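カードは最後のひと押しなんです　会員カード係のロケヤ・モンダルさんに聞く

スキルティアクームの駅から坂を上ったところにあるボードゲームの店「エスデン」。ここの会員カードが、この夏から新しくなりました。紙のスタンプ帳を長年使ってきた常連さんにはちょっとした事件です。デザインから箱詰めまでを引き受けたロケヤ・モンダルさんに、たっぷり話を聞いてきました。

「とにかく字を大きくしたかったんです」とロケヤさんは開口一番。会員番号も店の住所も入れたい、という声はあったそうですが、試し刷りを並べてみたら、財布の中で見つけやすいのは断然シンプルなものでした。「Vipの三文字だけでいいじゃない、って。最初がVで、あとは小文字。全部大文字だと、なんだか威張って見えるでしょう？」

刷ったのは500枚。このうち398枚はもう引き取り先が決まっているというから驚きです！　残りはコスタムの姉妹店に少し回して、あとは新しく入る人のためにとっておくそうです。 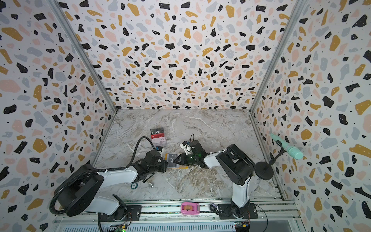
エスデン　会員サービス係

濃いグレーに白い文字。手にとると、この落ち着いた色がとてもいいんです。ロケヤさんも色の話になると止まりません。「真っ黒も試したんですよ。でも指の跡が目立って、二日で嫌になっちゃって。グレーにしたら白い字がふわっと浮いて、ああ、これだ、と」

カードを載せる細い黄色のカード立ても、ロケヤさんのお気に入りです。「グレーだけだと、どうしても地味でしょう。黄色がちょっとのぞくだけで、急にうれしい感じになるんです」。背景の白いテラゾー柄にも黒やからし色、淡いピンクのかけらが散っていて、たしかに黄色とよく合います。柄を選んだのは妹のマルシャ・モンダルさん。大理石柄の床と合わせるのはうるさくないか、と姉妹でだいぶ揉めたとか。「私は反対したんですけどね。いまは妹が正しかったと思ってます。本人には言ってません」

カードをしまう箱は、迷わず透明のものにしたそうです。「ふたを開けなくても中が見えるでしょう。前の店では缶に入れていて、開けるたびに、あれ、これじゃない、って」。缶の時代の名残で、いまでも箱には必ず「Vip」のラベルを貼るのだと笑います。

印刷は町内のアベイセカラ印刷にお願いしました。厚みを決めるのに、見本を8種類も出してもらったそうです。「薄いと頼りないし、厚いと財布がふくらむ。机に置いたとき、端に指をかけてすっと持ち上がる厚みがいいんです。そこだけは譲れなくて、印刷屋さんには何度も付き合ってもらいました」

次は子ども用のカードを作りたいというロケヤさん。色はまだ秘密ですが、ノートにはもう下描きがぎっしりでした。受け取りは2018年7月14日から、店の奥のカウンターで。古いスタンプ帳をお持ちの方は、途中まででも一緒に出してください。押してある分はそのまま新しいカードに引き継がれます。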